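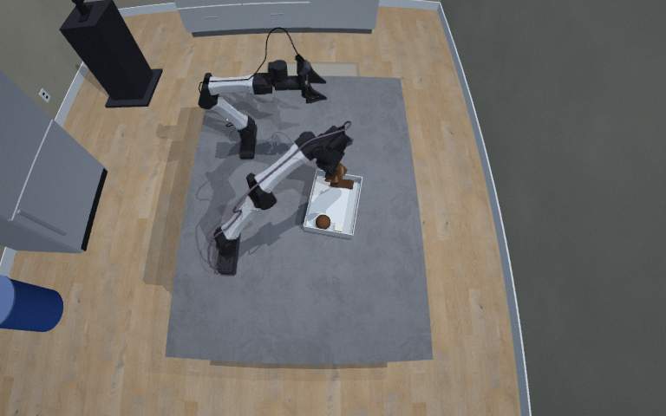 How many demos of the same tray task before I'm wasting my time?

Uzma Usmani
Posted 29 October 2023 in Neltgate Help > Robots and learning

Hello all, long-time reader, first proper post, sorry if it rambles.

I've been recording demonstrations in Jarnudix since June. It's a simulated kitchen, arm on the big grey table, white tray in front of it, and I drive the arm by hand and get it to take things out of the tray and put them back in. Every go gets saved as one episode, with the joint positions, the gripper command and the camera views. I then train on the lot in Kevinora and see if the arm can do it without me.

I've got 997 episodes. I was very pleased with myself about that number until I ran the thing! On the ball it's lovely, goes straight in, closes, lifts, I could watch it all day. The blocks are all right too as long as they're not jammed up against the wall of the tray. But the soft brown piece is a disaster. It either pinches fresh air just above it, or it gets hold of one corner, lifts a tiny bit and then hovers there as if it's forgotten what it came in for.

What I can't work out is whether I need more episodes, or different ones, or whether I've been driving badly and it's learned that from me (quite likely, I'm a bit of a ditherer with the controller). When I do the soft one myself I tend to come down, stop, have a think, shuffle sideways, stop again, then close the gripper. I've never thrown those away because the item does get picked up in the end and the episode gets marked as a success.

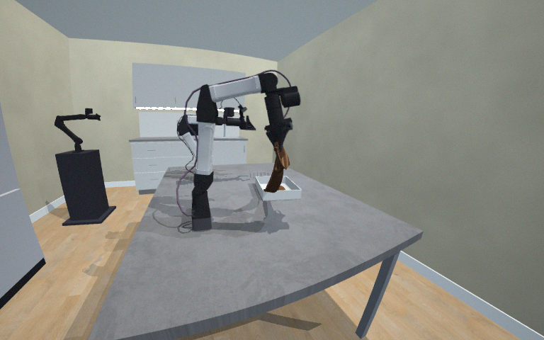 Soft brown piece in the gripper, lower end in the tray.

Some details in case they help:

Recording at the default rate, whatever Jarnudix gives you out of the box.
Two camera views saved, one looking down over the table from high up and one from lower down facing the cupboards.
Tray put at a slightly different angle every time I remember to do it. Which is not every time.
Same light in all of them. Same tray, same table, same everything else.
I reset by hand, so the things in the tray tend to end up in the places I like putting them.

I did try leaving training on for much longer and the ball got a smidge better and the soft one got worse, if anything. My supervisor at Hidayat thinks I should just keep recording until it works but I've got a sore thumb and I'd like a second opinion before I do another few hundred.

Also, a daft extra one. Do people keep their failed goes? I've been deleting every one where I dropped something.

Thanks in advance,
Uzma

3 replies - sorted by oldest

Ward Vermeulen

More data. It's always more data. We had the same with a drawer task and it only came good after we doubled it.

You could also switch the light around, there's a setting for it under the room options I think.

Darmawan Wattimena

Hi Uzma, I've been through precisely this, with a tea towel, and I lost most of a summer to it, so let me save your thumb.

I wouldn't record a single new episode yet. Go back and sort what you've got by item first. My bet is that the ball and the blocks make up nearly all of it and the soft piece hardly figures, because it's fiddly and we all drift towards the jobs that go well. When I finally did this on mine I had over 60 towel episodes in a pile that I'd been cheerfully telling people was "mostly towels". I felt a right fool.

Then watch the soft ones back at double speed, with the gripper position plotted underneath if you can bear it. You're looking for your thinking stops. A pause is poison for this sort of training, and I don't think that's too strong a word. While you sit there having a think, the picture doesn't change and the arm doesn't move, and all of that gets saved as "when it looks like this, do nothing". Do it often enough and the arm learns to do nothing in just that spot. Your hovering fits that very well, I'd say. Mine used to hang over the towel for so long that I'd go and put the kettle on.

What I did about it was this. I trimmed the long pauses out of the episodes where the arm was dead still, leaving a short one just before the gripper closes as that one does seem to matter (the fingers need a moment to get there). Anything with more than one sideways shuffle I moved to a separate folder and left out of training altogether. It hurts, I know. I binned a whole afternoon of my own work in one go.

Only then record new ones, and only of the soft piece. Decide how you're going to grab it before you start and stick to it. I always went for the highest fold, gripper pointing straight down, close, lift up until the bottom was clear of the rim, and only after that move across. If you sometimes take it by a corner and sometimes by the middle, and there's nothing in the view to tell the arm which one today is, it'll try to split the difference and land on neither. That could be your pinching fresh air.

The other thing - and I really do mean this one - stop placing things by hand. Jarnudix will scatter them for you. It's in the reset options and it's a bit hidden, you need to switch on the scatter for each object separately and then give it an area to stay inside. Make the area a touch smaller than the tray or you'll get blocks landing on the rim and rolling off onto the table. Soft objects want dropping from a little height so they crumple differently each time. If you lay it down flat in the same shape every time then you've got one example saved over and over, whatever the counter says.

Do the tray angle the same way while you're in there. "When I remember" made me laugh, my tray was at the same angle for 7 sessions running.

As for the failed ones, keep them! Don't train on them, just keep them in a folder with a plain name. I've gone back to mine loads of times to see where the grabs go wrong. And one where you drop it, go back down and pick it up again nicely is worth having in the training set, provided you cut the start off so it begins with the thing already dropped. The arm never sees how to recover otherwise.

Shout if you can't find the scatter settings, I'll dig out my file.

Comments on this reply

Uzma Usmani: Oh no. I've just sorted them. I'm not going to say how few soft ones there are but you'd win your bet. Going to do the pauses tonight. Does it matter if the cut makes the arm jump a bit?

Darmawan Wattimena: A bit is fine if it was properly still. If it was creeping, leave it in, or you'll teach it to lurch.

Uzma Usmani: Ta. And found the scatter, you weren't joking about hidden.

Anjani Ginting

Agree with nearly all of Darmawan's. A couple of bits to add from someone who does the checking end of this more than the driving.

Look at your camera views before you blame the grabs. When the arm reaches over the tray, can you still see the item in both views? On ours the wrist blocked it from above at the very moment it mattered, and the lower view had it too small to make out the folds. I'd go through a handful of your soft episodes, pause just before the gripper closes, and ask yourself if you could do the grab from those two pictures alone. If you can't then I don't fancy the arm's chances. A third view fixed on the wrist sorted ours, though you'd have to re-record, or replay your saved joint positions and save fresh pictures. Rigid things replay well enough. Soft ones don't always fall the same way, so check each of those by eye before you trust it.

Brown on brown is worth a thought as well. If you've got a brown block in the same tray as the soft piece, try a few where they overlap and see which one it goes for.

Last thing, test properly. Pick your starting layouts, save them, and run the same set after every change. Otherwise you'll have a good evening by luck and think you've cracked it (ask me how I know).

I wouldn't worry about the light yet. If you only ever run it in that room with that light it can wait till the grab works. It's one more thing changing at once and you won't know which of them helped.

Comments on this reply

Ward Vermeulen: Fair enough on the light. Ours was going onto a real arm afterwards so we needed it.

Uzma Usmani: Just tried the pausing thing and in loads of them I can't see the fold at all from the top view. I've been going by the preview window the whole time, and that isn't even one of the ones I save. Wrist view it is. Will report back once I've done a batch.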